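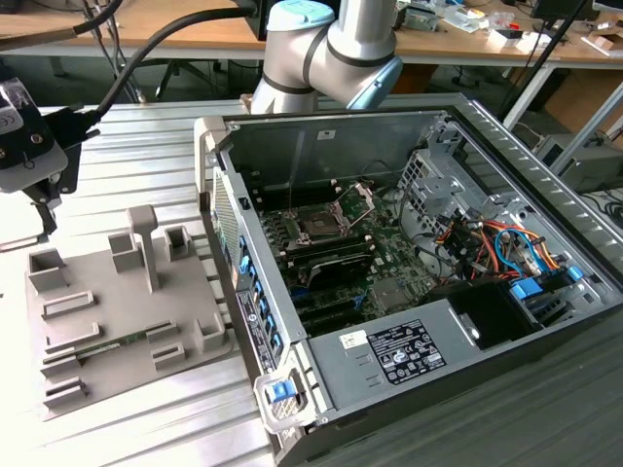 Hand guiding vs teleop for RAM seating - what are people using?
Started by solderwombat

solderwombat
Been asked to put together demos for a memory install. Pick the module out of the printed plate, carry it over to the tower, line it up with the slot, push till it clicks. A six-year-old could do it, and I am beginning to think a six-year-old would be cheaper.
First round was kinesthetic, arm in gravity comp, me steering it by the wrist like a reluctant horse. Looks fine on replay until the last 3 mm, where every demo has a different wobble in it and the force readings are mostly a record of how hard I was leaning. Have 194 of these. Would like to be told they aren't rubbish.

pesmont_refugee
They're rubbish.
Sorry. When your hands are on the arm, the wrist sensor can't tell your push from the slot's push. Keep them for the reach and the carry, bin everything after contact, and redo the insertion by remote. We lost most of a winter to this at Pesmont.

kettle_and_torque
Disagree with the above, and not only out of habit. It depends where you grab it. Put a handle on the arm side of the sensor and the tool side reads contact and nothing else. Of course then you're standing with your head in the computer case, so wear a hat.

solderwombat
Handle is currently on the wrong side, then. Lovely.
What are you using for remote, pesmont? We've got a Borkov puck in the cupboard and it feels like stirring porridge in another suburb.

pesmont_refugee
Leader arm. Small copy of the big one, joint for joint, scaled down at the tip. Pucks are all right for moving a box across a table. For pressing a module in you want to feel something, even if what you feel is mostly cheap gearing.

Jussara Marinho
I teach operators on a setup much like this, so a few notes from the cheap seats.
Watch where the elbow goes. In an opened tower lying on its side the drive cage stands well up beside the board, and people driving remotely look at the tip and forget there's an entire arm following along behind it. My trainees clip the cage on about every second attempt in the first hour. I make them do 9 slow passes with the gripper empty before they're allowed a module.
Also tie back the power leads. A demo where the operator swerves around a loop of cable teaches the robot to swerve in that spot forever, cable or no cable. We had one that did a small curtsy on the way in. It was very popular with visitors and I had to delete it.

kettle_and_torque
Leave the cables in, I reckon. The real jobs have cables. If all your demos are in a tidy case you'll have a robot that only works for tidy people.

Jussara Marinho
Fair, for later. Get the insertion learned first and then mess up the case on purpose, and move it round the table a bit while you're there. If the mess varies, it learns to look. If the same loop is in the same place each time, you get the curtsy.

grommet99
why teach it at all. the plate has fixed channels, the board has fixed slots. script the waypoints, spiral search at the end, home for tea. we did this with a Premico controller and no demos whatsoever

pesmont_refugee
And when the case comes in from a different maker?

grommet99
then you write another script. this is called a job

solderwombat
It won't always be the same case, which is why I've been handed this in the first place. Though I did do the scripted version over lunch out of spite, and it reached the slot better than I do.

kettle_and_torque
Script to a hover point above the slot, human takes over for the push. Nogueira's older software had a button for the handover and I've missed it ever since. Saves your arms as well.

solderwombat
Trying that tomorrow with a borrowed leader arm. How many would you want for the contact part alone?

pesmont_refugee
400 if they're yours. Fewer if you let Jussara do them.

Jussara Marinho
I charge by the curtsy.

grommet99
my script is still running btw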